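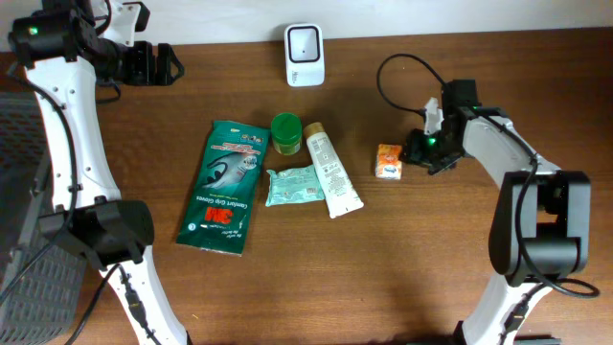 Clomside Household Supply Check
Small items, work tables and hand protection
Sheet 3438, filled in 2024-05-26
Site: Potar building, ground floor

Mark each line OK, Fix or N/A. Write comments under the line they belong to. Leave the last column blank if there is nothing to add.

1. Table and wall

1.1 Tabletop free of splinters, raised grain and open cracks: OK
1.2 No spills or sticky spots: OK
1.3 Table stands level and does not rock: Fix
Comment: One leg is short. Folded card has been used under it since the last check. Replace with a screw-in foot. Same comment as last time.
1.4 Wall behind the table clean, no loose paint: OK
1.5 Nothing stored under the table that blocks feet: OK
Comment: Two flattened boxes moved to recycling during the check.

2. Gloves

2.1 Gloves available at the table: OK
Comment: 3M Comfort Grip, in the green package. These replaced the cotton pairs, which were worn through at the fingertips.
2.2 Package readable, maker and type can be seen: OK
2.3 Sizes right for the people who use them: Fix
Comment: Only one size was ordered. It is too big for at least two of the regular users, and a loose fingertip catches when you screw a lid on. Order the next size down.
2.4 Used gloves kept apart from new ones: OK
2.5 Spare pairs in the cupboard: Fix
Comment: The list says 20 pairs. There were 5. Either the list is old or pairs are being taken without being signed for. Count again in June before ordering.
2.6 Users know what the gloves are for: OK
Comment: Grip and light handling. For drain cleaner, bleach or oven spray use the long rubber gloves from cupboard 1616. A reminder is taped inside the cupboard door, but it is coming off at one corner.

3. Jars and small containers

3.1 Lids fit and close fully: OK
3.2 No chips or cracks in jar bodies: OK
3.3 Contents marked on the outside: Fix
Comment: Several refilled jars in the cupboard have no label. Emptied and washed. Do not refill a food jar with anything that is not food, even for a day.
3.4 Jars stored upright: OK
3.5 Old labels fully removed before reuse: N/A
Comment: No reused jars left after 3.3.

4. Plug-in items

4.1 Plug-in devices free of cracks, scorch marks and loose prongs: OK
4.2 Vents not blocked by dust or by other items: Fix
Comment: Dust in the vents of the Vandent heater. Unplug it, let it cool, then use the brush attachment. No water.
4.3 Devices unplugged when not in use: OK
4.4 Air fresheners and refills kept upright and away from heat: OK
Comment: Two refills were on the shelf over the heater. Moved to the bottom shelf during the check and marked OK.
4.5 No extension cord plugged into another extension cord: OK
4.6 Outlets near the table firm in the wall: Fix
Comment: The left outlet moves when a plug is pulled out. Taped over and reported to the building. Please leave the tape on until it has been repaired.

5. Cleaning supplies

5.1 Bottles closed and standing in the tray: OK
5.2 Original labels still on: OK
Comment: The Purba surface cleaner label has faded, but the warnings can still be read.
5.3 Cloths clean and dry before they are put away: Fix
Comment: Damp cloths at the bottom of the bin. Hang them on the rail first.
5.4 Bleach kept on a separate shelf from other cleaners: OK

6. Open from the previous sheet

Cupboard hinge: done.
Table leg: still open, see 1.3.
First aid box: plasters restocked, eyewash now in date.
Light over the sink: bulb replaced, cover still missing. The cover has been ordered and is on the Potar delivery list.

Result: passed with comments. The outlet in 4.6 comes first, then the smaller gloves. The rest can wait for the June check.

Copy kept in the cupboard folder. Original to Clomside office.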